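The case for a deposit on every bottle

Our town throws away what other towns have learned to bring back
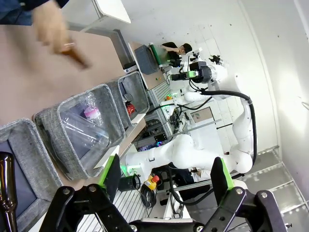 Nives Russo
Opinion contributor

The recycling truck comes down my street in Paltidmont on Wednesday, a little before seven in the morning. By then the wind has usually been through the bins. I pick up what lands in my hedge, and most of it is drink containers: water bottles, iced tea bottles, the small flat liquor bottles that people finish in their cars. I have lived in the same house for 11 years and the mix has hardly changed.

The state should put a deposit on every one of them. Buyers would pay a little extra at the register and get it back when they return the empty. Several states have done this for decades, and so have many countries. Ours has considered it more than once and has always let it drop.

The usual objection is that we already have curbside pickup, so a deposit would solve a problem we have paid to solve. I used to believe that. But curbside pickup works for containers that are emptied at home by people who own a bin. It does nothing for the bottle finished at a bus stop, at the ball field or behind the wheel. Those go in the nearest trash can if there is one and on the ground if there isn't. My own apartment-dwelling relatives have no recycling at all, because their landlord is not required to provide it.

Glass does badly even when it reaches the truck. It breaks on the way in, mixes with paper and food, and a good share of it ends up too dirty or too small to become new bottles. Glass that comes back through a deposit is a different material. It arrives whole or at least clean, it is easy to sort by color, and a bottle maker will want it. The same goes for plastic. A bale of drink bottles is worth more than a bale of drink bottles mixed with yogurt cups and garden hose.

I spent part of August with my sister in Mudis, across the state line, where they have had a deposit since before either of us could drive. Her family keeps a crate by the back door. When it is full, whoever is going to the store takes it along. The return room at her supermarket is not a pleasant place. The floor is sticky, it smells of old beer, and on a Saturday there is a line. She complained about it the whole way home. When I asked if she would vote to get rid of it, she looked at me as if I had proposed getting rid of the library.

I also noticed the roadside. The ditch along her road had fast-food bags in it, a hubcap and plenty of cigarette butts. I walked that road most mornings and saw very few bottles. A bottle in a ditch over there is money, and a kid on a bike will stop for it.

Store owners have a stronger objection, and I don't think supporters of deposits take it seriously enough. I talked to the owner of Hsu Market, on the corner near my bank. The whole shop is smaller than the return room in Mudis. He has one back room, and it holds his stock, his mop and his desk. He asked where I thought he would put 200 sticky bottles on a hot weekend. I had no answer for him. A law that makes every shop take back every container would be hard on him and easy on the big stores out by the highway, which have the floor space and the staff.

So the law should leave him out. Small shops can be exempt, and larger stores can either take returns or pay toward a redemption center close by. Whoever handles the empties should be paid a fee for each one, and that fee should go up with the cost of labor. Some older deposit laws set the fee once and left it alone, and redemption centers closed when they could no longer pay the rent. People then had to drive a long way to get back money that was already theirs. That is a bad law, and we don't have to copy it.

The amount matters too. A nickel meant something when the first of these laws was written. Today plenty of people won't bend down for one. I would start at a dime and have the law say when the figure gets looked at again, so that raising it doesn't take another ten years of hearings.

Beverage companies say that a deposit is a tax. Bollonier, which bottles soft drinks at the plant south of town, said so in a letter mailed to its neighbors last spring, me included. A tax is money you don't get back. A deposit is returned in full to anyone who brings in the container, and the person who chooses to throw it away has made a choice. The money left behind should go to the redemption centers and to roadside cleanup. It should not go to the bottlers, as it does in some places, because that gives them a reason to make returning things difficult.

There is one more group to think about. In Mudis I saw a man with a shopping cart and two large bags feeding bottles into the machine for a long time while the rest of us waited. Some people see this as an argument against deposits – they don't want poor people going through the trash. I don't like it either, but he had done useful work that the rest of the town hadn't bothered to do, and he was paid for it on the spot. If we are troubled by the sight of him, we have a housing problem and a wage problem, and those should be dealt with directly.

The bill is expected to come back when the legislature does. The last version died without a vote, so none of our representatives had to say where they stood. Mine has an office over the hardware store, and I plan to stop in and ask.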